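Skikaston Barley Mapping Project: Progress Report to the Escobedo Fund, April

Prepared by Gwendolyn Crenshaw, project lead, Udport

Status: genotyping complete, phenotyping on schedule, mapping under way. One item needs a decision from the Fund (see Variation request).

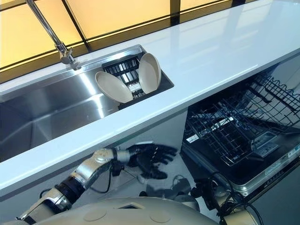
2 min read

Purpose of the grant

The Fund is supporting us to locate regions of the barley genome that affect resistance to net blotch in the Buvton x Udport cross, and to turn the most useful of them into markers that breeders can run cheaply. This report covers work since the mid-term review.

Genotyping

DNA was extracted from the full set of 104 doubled haploid lines and both parents. All samples passed the concentration check after we repeated the extraction for six lines that came back low. The array returned calls at 2,000 marker positions. After we removed markers that were the same in both parents, had too much missing data or showed strong segregation distortion, 856 remained for map construction.

The linkage map now has the expected seven groups. Coverage is good except on the long arm of 6H, where there is a gap we haven't been able to close. The parents are probably identical over that stretch, in which case more markers from the same array won't help. We have left the gap in the map and will note it in the paper.

Phenotyping

Seedling screening was done in the glasshouse at Skikaston with 2 isolates. Each line was scored on the second leaf using the standard ten-point scale. Two people scored every tray separately and the agreement between them was good. The trays that disagreed most were rescored the same afternoon.

The adult plant trial was sown at one site instead of the two we had planned. The second paddock was too wet to get machinery onto and by the time it drained the sowing window had closed.
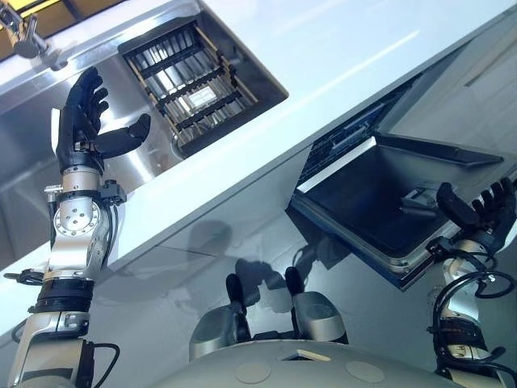 We have kept enough seed of every line to sow the second site next season, and the trial design has been saved with its randomisation so it can be used as it stands.

Preliminary mapping results

Interval mapping of the seedling scores shows one large peak on 6H for the first isolate, on the short arm and well clear of the gap described earlier. The second isolate gives a smaller peak on 3H and nothing above the threshold on 6H. Thresholds were set by permutation. The favourable allele comes from Buvton in both cases. Effect sizes aren't reported here as they will change once the adult plant data are included.

Variation request

We ask that the unspent field money for the second site be carried over to next season. No extra funds are sought. If the Fund prefers, the same amount could go towards converting the flanking markers on 6H to single assays now, but our preference is the field trial.

Next steps

Finish scoring the adult plants and enter the data. Run the combined analysis across growth stages. Send the draft map and marker list to the Escobedo office for comment ahead of the final report.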